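Leave the Small Harbour Its Empty Month
Parisa Talebi
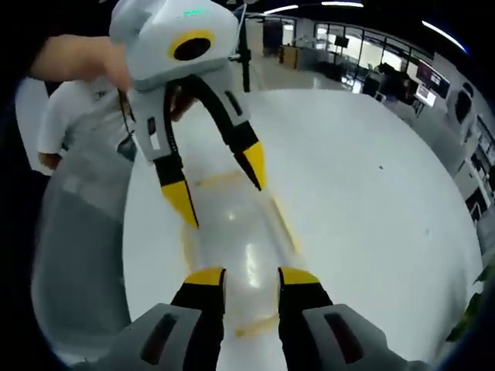 Every November my husband's cousins ask me where they should go for a quiet week by the sea, and every November I say Nandetti, and then I regret it. The village has 43 houses which are open in winter, one bakery, and a ferry that comes when the wind permits. In summer it is full, as it should be. My argument is about the other months.

Last year the regional tourist office started to promote what it calls the long season. The hotels receive help with heating if they stay open, and the ferry company must run 16 crossings in a week instead of the former six. I understand why this looks reasonable. Shirin Zarei, who rents out two rooms above the harbour, told me she cannot live for a year from what she earns in ten weeks, and I have no answer to her except that she is right.

But I have spent five winters there, and I know what the quiet months are used for. The boats are painted. The footpath to the lighthouse is closed and repaired, and the people who were too tired in August to speak with their own neighbours sit down and eat with them. A village that lives from guests also needs a time without guests -- otherwise it becomes a hotel with a church.

I would propose something more modest. Keep the long season until the end of October and again from March, and pay the rooms a little for the closed weeks. My friend Bríd Foley, who knows islands better than I do, thinks such a rule will never survive the first rainy summer. Maybe so. Still, I would prefer to try it before the ferry brings 300 visitors on a winter Saturday to a place with 24 restaurant chairs.

As for the cousins, this year I will send them to the mountains. They have asked already twice, and they do not even like fish.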